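Tunari Handgreifer-Set (2 Stück) — nach vier Wochen

Kurz vorweg, weil Mails kamen: nein, nicht gesponsert. Selbst bezahlt, 400 Euro im Paar, plus Versand. Bestellt im November, kam schnell.

Gekauft für Demos am Wohnzimmertisch. Wir bringen unserem Arm von Urkora bei, Kleinkram abzuräumen und Schubladen zu bedienen, und dafür brauch ich Aufnahmen von Hand. Viele. Stand heute 3,277 Stück (Komma ist der Export, also dreitausend-nochwas, keine drei Komma zwei).

Erster Eindruck: Gehäuse grau, solide, nichts knarzt. Backen laufen sauber, kaum Spiel. Griff ist eher für große Hände. Yolandi Mthembu aus unserer Gruppe hat kleinere und kommt mit dem Daumen nicht bequem rum, nach einer Stunde Krampf.

Kamera im Greifer: sehr weitwinklig. Am Anfang irritierend, da biegt sich der ganze Raum. Fürs Training aber gut, man hat Tisch, Boden und Decke gleichzeitig drauf und die Positionsschätzung hat was zum Festhalten. Ecken sind halt schwarz.
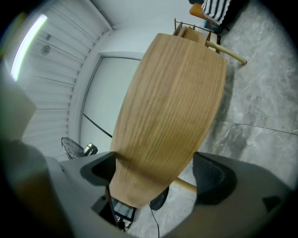
Blick aus der Greiferkamera über den Tisch, unten die beiden Finger.

Software: naja. Installation lief beim zweiten Versuch. Das Handbuch ist übersetzt und zwar schlecht, „Backe bitte hungrig kalibrieren“ — gemeint ist wohl leer. Kalibrierung selber dann einfach, einmal auf, einmal zu, fertig. Muss man aber nach jedem Neustart wieder machen. Nervt. Isamu Maruyama hat ein Skript dafür geschrieben, frage mich warum der Hersteller das nicht kann.

Akku: 74 Minuten gemessen, Dauerbetrieb mit Aufnahme. Geht so. Laden nur einzeln, bei zwei Greifern doof.

Die Marker. Schwarzweiße Würfel, obendrauf sitzend. Tracking damit stabil solange man die Handgelenke nicht zu weit eindreht. Bei Schubladen passiert genau das gern, dann springt die Spur und die Aufnahme ist Müll. 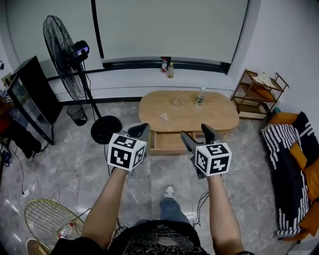 Was ich mir angewöhnt hab: Ellbogen weiter raus, langsamer ziehen, nach jedem Durchgang kurz in die Spur schauen. Seitdem deutlich weniger Ausschuss. Steht so natürlich nirgends im Handbuch.

Zum Vergleich, die von Stitis hatte ich mal geliehen. Leichter, bessere Sofware, aber die Finger haben bei glatten Sachen dauernd gerutscht. Tunari greift besser zu, Punkt.

Plus: Verarbeitung, Backen, Bildwinkel
Minus: Griffgröße, Kalibrierung, Ladegerät, Handbuch

Würd ich wieder kaufen? Für den Preis ja. Für kleine Hände vorher ausprobieren. Ersatzfinger sind bestellt, Nachtrag kommt wenn sie da sind.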